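Category: Office Upkeep > Bins and Liners

Liner keeps sliding into a mesh wastebasket

I have round mesh baskets at 16 desks. The thin clear liners drop inside within a day. Is there a fix that doesn't involve clips?
- Jianhua Xia

Answer 1
Buy bigger bags.

Answer 2
Size is part of it. Measure around the rim, divide by 2, and add an inch. That is the flat width you want. Much wider and the bag slips, much narrower and it splits. Then:

Put the empty basket on a table and shake the bag open first.
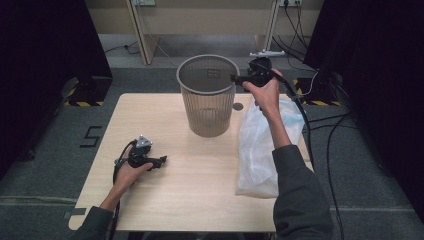
Push the bottom of the bag down to the base, then fold 4 inches over the rim. Gather the slack on one side and knot it tight under the roll - the knot does the holding. Air passes through the mesh, so the bag settles without trapping any underneath.
- Alois Hauser

Answer 3
Kusero sells them in cases of 1,000. Knot works on those too.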